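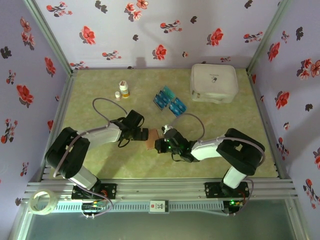
Pale lavender paper with red flowers and dark leaf and blossom silhouettes, on all three walls.

Pelteo: a wallpaper pattern list

Hi! Pelteo is a big table of wallpaper patterns, one row per pattern, with the ground color, the motif, the repeat and whatever else I could read off the sample books. It started as a text file on my laptop called "papers" and got out of hand. I'm Vilja Partanen and I typed most of it. Etornam Annan wrote the scripts and fixed my spelling of "chinoiserie" (all the ways I had it).

The current release has 2,187 rows. I keep telling people 3,000 is the goal, and there are enough books left on the shelf to get there, but my evenings are what they are.

Where it comes from

Nearly everything is from the sample books of Pelkonen, a paint and paper shop in Cakstead that closed its wallpaper counter and let me carry the books home. It took several trips in a small car. The books are the heavy kind with a handle on top, and the older ones have a paste smell that gets into your sweater.

A smaller part comes from loose rolls and offcuts that people in Nullard dug out of attics and closets. Those are marked "loose" in the source column. Loose pieces usually have no name or number on them, so expect a lot of blanks there. If there was printing along the selvage (the plain strip down the side that gets trimmed off) I copied it exactly, even when it was clearly a typo at the printer's.

What's in the folder

patterns.csv is the main table
colors.csv is the list of color words I allow, with notes
books.csv has one row per sample book
notes.txt is my running notes, messy, read it if you're curious
check.py looks for bad values and complains

The columns in patterns.csv

id: a plain number, never reused. If a row gets deleted, the number goes with it.

book: which sample book, matching books.csv. Blank for loose pieces.

page: the page in the book as I found it. Some books had been rebound with pages in a strange order, and I went with the order in my hands and left the printed numbers alone.

name: the name the maker gave it, if there is one. There are so many Roses. Rose, The Rose, Roses, Rosa, Rose Garden, Garden Rose, and one that just says Pink.

maker: blank unless it's printed somewhere. 1,077 rows have it filled in. I know a few others by sight but "Vilja is pretty sure" didn't seem like something to put in a table other people might use, so those guesses live in notes.txt.

ground: the background color, one word from colors.csv plus an optional "pale" or "dark".

motif: what's on it. Flower, leaf, bird, stripe, dot, trellis, scene, geometric, plain texture. You can have up to three, split with a semicolon, in order of how much of the paper they take up.

motif_color: same color words, same semicolon rule.

repeat_in: the vertical repeat in inches, measured with a steel ruler from one point on the design to the same point further up. 239 rows have no repeat because the sample was shorter than the design! This drives me up the wall. Please don't fill those with zero, zero means something else (a texture with no repeat at all).

match: straight, drop, or free. If you've never hung paper, straight means the design lines up at the same height on the next strip, drop means the next strip shifts down, and free means you can stop worrying and enjoy yourself.

surface: smooth, embossed, flocked, vinyl, grass, or unknown.

source: book or loose.

remark: anything else. Coffee rings, pencil prices, a child's drawing of a horse on the back of one of the stripes.

About the color words

I went back and forth on this for most of a winter. Color codes would have been neater, but a paper that's been shut in a book and a paper that's been pinned up in a shop window are two different colors by now even if they came off the same roll. So: words. The list is short on purpose. Lavender, lilac and mauve were three words at first, and then Etornam and I each sorted the same stack separately and ended up with piles that hardly agreed, so lilac got folded into lavender and mauve stayed for the browner ones. Sage and green are still separate and I still get it wrong.

I look at everything by the kitchen window in the morning. Lamplight turns every cream into yellow. There's a batch from last January that I did in the evening, before I knew better, and I've redone most of it. The ones I haven't redone say "lamp" in the remark column.

Flowers versus leaves

Okay, this one comes up. A lot of floral papers are really leaf papers with some flowers in them, and if you search motif for "flower" only in first place you'll miss them. Search the whole field. A red bloom on a light ground jumps out at you across a room, but put a ruler on it and the dark foliage behind it can cover twice as much, so it goes in as leaf;flower. I know that feels wrong. I did it by area because area is the only thing two people could agree on.

Silhouettes (flat shapes in one dark color, no shading) don't have their own motif word. I put "silhouette" in the remark. It should probably be a column. Maybe next time.

Things it's bad at

It's one shop's books. Pelkonen bought what people in Cakstead would buy, and people in Cakstead liked flowers, small stripes and something for the bathroom with shells on it. If you want to say what wallpaper in general looked like, this won't get you there.

Expensive papers are thin on the ground. Hand-printed samples tended to get borrowed and never brought back, and you can see the gaps in the books where the tabs are.

Dates are missing altogether. I took the year column out. Half of what I had was guesswork from the typeface on the back page, and I got tired of defending it.

Borders are left out too, though there's a box of them under my bed and I do mean to get there.

Duplicates: the same design in five colorways is five rows. If you want one row per design, group by book and name, and then check by eye, because makers sometimes changed the name along with the color.

How to use it

It's a plain comma file in UTF-8, so it opens in any spreadsheet. If you'd rather use Python:

import pandas as pd
p = pd.read_csv("patterns.csv", dtype={"page": str})
p[p.motif.str.contains("flower", na=False)]

Keep page as text. A few pages are called things like 14a, and your spreadsheet will also try to turn 3-4 into a date, so watch for that.

Run check.py before you send me changes. It prints the row id and what it didn't like. It's grumpy about trailing spaces.

Sending corrections

Yes please! Open an issue with the row id and what you think it should say. If you own the paper and can measure the repeat on an actual wall, I'll love you forever, especially for the rows that are blank. Measure in two places if you can, old paper stretches when it's pasted and the bottom of the wall is often a bit different from the top.

If you recognize a maker, tell me how you know. A photo of the selvage is best. "My aunt had this in her hall" is lovely and goes in notes.txt.

License

The table and the notes are free to use for anything, with credit to Pelteo. The designs themselves belong to whoever they belong to, and I can't give you permission for those.

Changes since the last release

Added the rest of the green book with the broken handle.
Folded lilac into lavender everywhere.
Fixed drop and straight being swapped in two whole books (sorry!).
Took out the year column.
Etornam made check.py stop crashing on the horse remark, which had a stray quote mark in it.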